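Two weeks with the Sasari gripper

I paid $281 for the Sasari, mostly because the Lornia I'd been using kept dropping anything long and skinny. Setup took me 11 minutes, plus a good while fussing with cables — the ones in the box are stiff, so leave yourself a nice big loop! 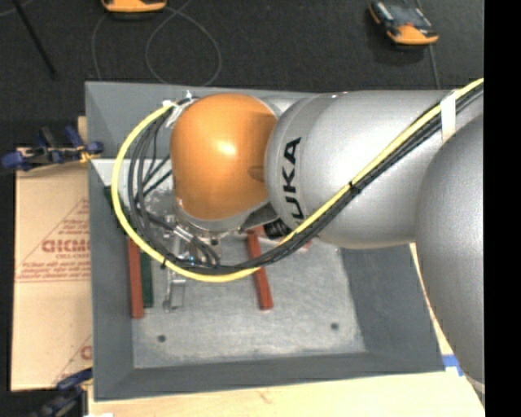 Bin work on the KUKA, red and green bars, lots of cable.

Long bars lying close to a wall are where my Lornia always gave up. The Sasari got 115 picks in before its first miss, and I was grinning like a kid. It's slower to open, though, and the manual is pretty awful (the wiring page is tiny). Four stars from me. I'm trying the Tan fingers on it next.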